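Search this journal
Enter keywords, author or DOI
Go

4. How the border reports were read and coded

Readers who have spent time with local accounts of the Zedden crossing will know how hard it is to say, even years later, what took place on a given evening. The same burst of gunfire may be a "warning" in the Erkbridge papers, an "exchange" in the Irnton bulletins, and a single line of radio news on the far bank. We came to this material with a good deal of affection for the people who wrote it, often at night and with a deadline close by, and our aim in this section is to explain how we tried to treat all of them fairly.

The full collection holds 3,152 reports. Each was read by two coders, who marked the place named, the side said to have fired first, the number of people hurt, and the source given for every one of those claims. Where a report named no source at all - and a great many of the shorter ones don't - we wrote "none given" and left it there, even when we felt fairly sure who had been on the other end of the telephone.

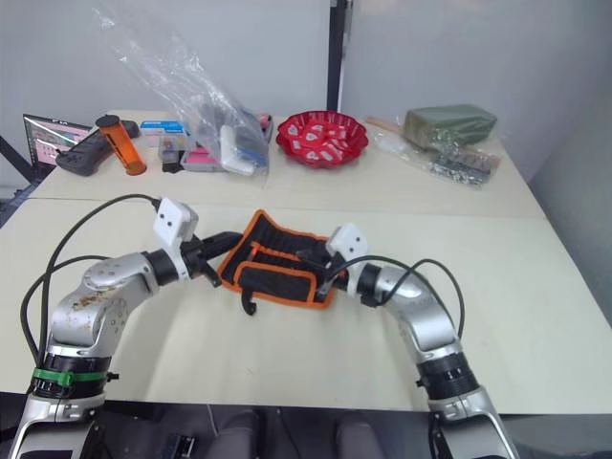 Figure 2. Two silver arms holding a black tool roll with orange trim over a cream-colored table.

Before the main coding began, both coders worked through the same 50 reports and then sat down together to talk over every line on which they had parted ways. Most of the trouble came from the word "clash," which the Erkbridge writers use for anything from thrown stones to shelling. We ended up splitting it into seven kinds of event, using whatever detail the rest of the report offered, and a report that offered none went into a kind of its own. It was slow work, and we went back over the early files more than once as our ideas settled.

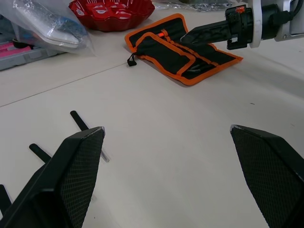

A second difficulty was repetition. A report filed from Irnton in the morning would often turn up in the Erkbridge evening edition with a new first line and the middle paragraphs left as they were, so that one event could look like several. We followed Fu in treating such reports as a family, counting the event once but keeping every version, because the small changes between them (a "patrol" becoming a "raid," say, or a farmer becoming a "suspect") are very much what Section 5 is about. Reports printed on a Saturday needed extra patience here, as the weekend pages tended to fold the whole week's incidents along the border into one long column, and pulling them apart again was seldom easy.

Related articles
Naming the dead in small-town war reporting
Radio news and the Zedden ceasefire
Who fired first? Blame in early conflict reports
Farming beside a closed border: letters from Irnton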